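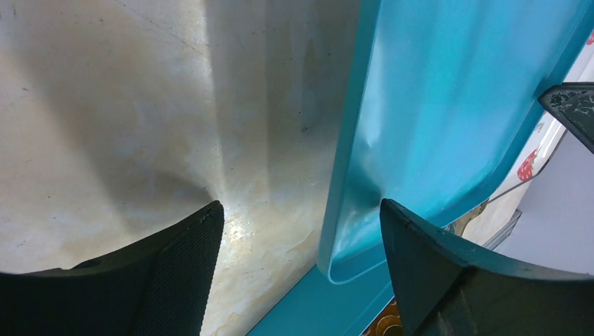 How often should gripper finger pads be inspected on an arm that handles light plastic items all day, and is there a fixed number I can put in our work instruction?

Cetlow
There is no fixed number that fits every cell. Start with the interval in the gripper manual, inspect at each shift start until you have your own wear data, then set an interval from that data and write down how you got it. Your risk assessment should say what happens if a part is dropped. If a drop can reach a person, the check stays at shift start no matter what the wear data says.

What we record:
Pad condition (worn, glazed, lifting at an edge)
Fastener torque mark, lined up or not
Closing force at the pads, measured with a gauge, against the setpoint
Initials and time

We run 200 cycles after any pad change before the cell goes back on the schedule, and log drops during that run. More than one drop and the pads come off again. Change pads in pairs. Lock out before hands go near the fingers, including for a wipe-down.

Wusel
we just swap them when they start slipping. never had a problem

Sombridge
I would not put the answer above mine in a work instruction. Slipping is the failure you are trying to catch.

To add to Cetlow's post: keep the force check separate from the visual one. On our line the pads looked fine and the force was down 11 percent on one finger pair, 13 on another. The cause was upstream of the pads. Also give the form a revision number. Ours is on its second, and the old one still turns up in the binder.

If you clean pads, use only what the manual lists. Some solvents harden the surface and the next visual check will not show it.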